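Workshop notebook, Tuesday

Second go at the walnut ink, and what a difference! The husks from Whitfield had been sitting in the bucket since last month and were properly black and slimy, which is just how we want them. Weighed out 400 g, covered with rainwater and brought up slowly to 70 degrees. Held it there all morning with the lid half on. The smell is somewhere between wet leaves and old tea, and I'm rather fond of it.

Strained twice through muslin, then let it reduce until it coated the spoon. Brushed out 14 swatches on the Plernau paper, the heavier one with the rough side. The first few are a lovely warm brown - far deeper than the batch we did with fresh green husks. It feathers a little on the smooth side, so gum arabic next.

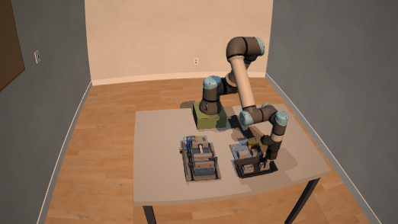 Reply pencilled in the margin: try the gum at half what the Dredau recipe says, or it'll crack when it dries thick. Also please put a clove in the jar this time, the last lot grew fur.

Fair point about the fur. Clove added. I made up two small jars, one with half the gum and one with the full amount, and ruled lines from both with the broad nib. Half gum flows beautifully. Full gum sits up on the surface and has a nice shine, but the nib needed wiping every few words.

Iron next! A pinch of ferrous sulphate in 32 ml turned the brown almost grey-black in the time it took to find the lid. Need to see how that one behaves on the Julura offcuts, which have more size in them.

Swatches taped inside the south window, top half covered with card. Muslin is ruined, order more.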